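Guia de instalação do Kestard — Capítulo 5
Comparação de garras em bancada simulada

5.1 Antes de começar

Este capítulo explica como comparar duas garras no simulador Sistovar, com o mesmo braço, os mesmos objetos e o mesmo controlador. Parte-se do princípio de que o Kestard já está instalado (capítulo 2) e de que o modelo do braço foi importado sem erros (capítulo 3).

Revisão do texto: 14 de fevereiro de 2025. As instruções substituem as da edição de outubro, que usava o formato antigo dos perfis de garra.

Vai precisar de:
— uma licença ativa do Sistovar;
— o perfil da garra de referência, de dois dedos paralelos;
— o perfil da garra Berrada ou de outra que queira testar;
— o pacote de cenas de cozinha, instalado na pasta «cenas» do projeto.

Nota: os perfis criados no editor Stendberg têm de ser convertidos antes da importação. O Kestard abre o ficheiro original, mas ignora os limites de força e aplica os valores predefinidos.

5.2 Carregar a cena e o braço

1. Abra o projeto e escolha Cena > Carregar.
2. Selecione uma cena do pacote de cozinha. O carregamento termina quando o indicador da barra inferior passa a verde.
3. Em Robô > Modelo, escolha o braço. Confirme que a base fica fixa à origem da cena e não ao objeto mais próximo.
4. Em Robô > Garra, carregue o perfil de referência.
5. Abra o painel Controlador e selecione «Impedância cartesiana». Mantenha a rigidez predefinida na primeira série de ensaios.
6. Grave a configuração com um nome que identifique a garra e o controlador.

Cuidado: não mude de controlador com um objeto preso na garra. A posição de referência é reposta a zero e o braço pode atravessar a bancada na simulação, o que corrompe o registo do ensaio.

5.3 Escolher os objetos

Uma comparação feita só com cubos e cilindros diz pouco sobre o comportamento dos dedos. Misture formas regulares e irregulares, e inclua pelo menos um objeto baixo, pousado diretamente na superfície. É nos objetos baixos que as diferenças de comprimento dos dedos mais se notam.

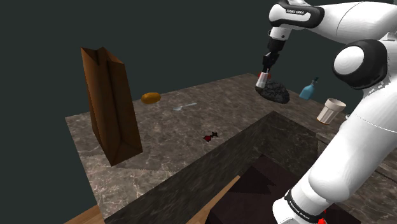

Os objetos altos devem ficar afastados da trajetória de aproximação. Um saco de papel de pé, por exemplo, serve bem como obstáculo, mas os contactos com ele ficam registados como colisões e têm de ser filtrados na análise. Para objetos de superfície rugosa, ative a malha de colisão detalhada em Objeto > Propriedades. A malha simplificada arredonda as saliências e favorece as garras de dedos largos.

Nota: a malha detalhada aumenta o tempo de cálculo. Se a simulação ficar lenta, ative-a apenas no objeto que vai ser agarrado.

5.4 Executar a série

1. Em Ensaio > Nova série, introduza 109 como semente aleatória. A mesma semente tem de ser usada com as duas garras.
2. Defina o limite de cada tentativa em 4000 passos.
3. Selecione o objeto de destino e a altura de elevação.
4. Ative as opções «Registar forças de contacto» e «Guardar vista da câmara».
5. Prima Iniciar e aguarde pelo fim da série.
6. Troque o perfil da garra, sem alterar mais nada, e repita os passos 1 a 5.

Cuidado: depois de trocar a garra, verifique o ponto central da ferramenta. Se o perfil novo não o definir, o Kestard mantém o da garra anterior e os dedos fecham acima ou abaixo do objeto.

5.5 Ler os resultados

O painel Comparação apresenta as duas séries lado a lado. Comece pela coluna «Deslizamento» e só depois veja a taxa de sucesso — uma garra pode levantar o objeto e deixá-lo rodar entre os dedos durante o transporte.

Códigos mais frequentes:
315 — contacto perdido durante a elevação. Reveja o coeficiente de atrito dos dedos.
319 — colisão entre a garra e a bancada. Suba o ponto de aproximação ou reduza a velocidade de descida.

Se os dois códigos surgirem na mesma tentativa, trate primeiro o 319.

Para exportar, escolha Comparação > Guardar como tabela. As imagens da câmara são gravadas numa pasta separada, com o nome da série.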